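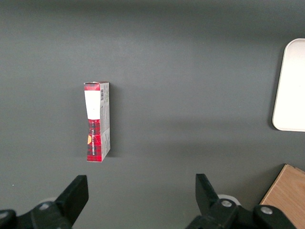
Sobre a Istetti

A Istetti redige e mantém procedimentos de ensaio para células de manipulação robótica. Trabalhamos com integradores, laboratórios de ensino e fabricantes de garras que precisam de resultados comparáveis entre instalações. Não vendemos robôs nem representamos marcas.

O que fazemos

O nosso documento principal é o Caderno Clokik, um conjunto de regras para tarefas de preensão e colocação sobre bancada. Define a superfície de trabalho, os objetos admitidos, a posição inicial do manipulador, os critérios de sucesso e a forma de registar as falhas. A versão em vigor contém 400 cláusulas, das quais a maior parte trata de preparação e registo. O movimento propriamente dito ocupa um capítulo curto.

Prestamos ainda três serviços associados:

Auditoria de célula - verificação no local da montagem, da iluminação e da documentação, com relatório escrito.
Ensaio de referência - execução das tarefas do Caderno na nossa bancada, com a garra indicada pelo cliente.
Formação de operadores - sessões práticas, à quinta-feira, para grupos pequenos.

Regras de bancada

A superfície deve ser lisa, mate e de cor uniforme. Restos de ensaios anteriores são retirados antes de cada série. Os objetos são artigos de uso corrente, com geometrias e massas diferentes, e entram no ensaio com a embalagem ou o rótulo de origem. Não se substituem por réplicas impressas sem nota no registo.

A garra inicia cada tentativa aberta. O operador confirma a abertura na imagem da câmara de pulso e só depois autoriza a aproximação. Objetos que possam rolar exigem uma verificação adicional de repouso.
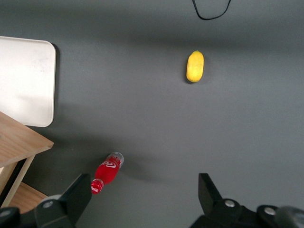
Câmara de pulso: garra aberta, garrafa deitada e limão sobre a bancada.

Uma tentativa interrompida conta como tentativa. Esta regra é a mais contestada pelos clientes e mantém-se desde a primeira edição. Se o operador tocar no objeto, na bancada ou no manipulador depois da autorização, a tentativa é classificada como intervenção e fica fora do cálculo da taxa de sucesso, mas permanece no relatório.

Registos

Cada tentativa gera uma ficha no sistema Desska, com identificação do objeto, orientação inicial, resultado e código de falha. O arquivo reúne 2.144 fichas validadas e 855 em revisão. As fichas não são apagadas; as correções são acrescentadas com data e motivo.

Instalações

O laboratório fica no edifício Alaoui e ocupa cerca de 700 metros quadrados, incluindo a sala de formação e o armazém de objetos. O acesso à zona de ensaio exige calçado fechado e leitura prévia das instruções de paragem de emergência - também para visitantes.

Independência

Os ensaios são faturados por série executada, qualquer que seja o resultado. O cliente pode pedir a repetição de uma série, mas não a eliminação da anterior. Os relatórios são propriedade do cliente; o método é público e pode ser aplicado por terceiros sem licença, desde que indiquem a edição do Caderno utilizada.

Propostas de alteração às regras são recebidas por escrito e analisadas em novembro. As alterações aceites entram na edição seguinte.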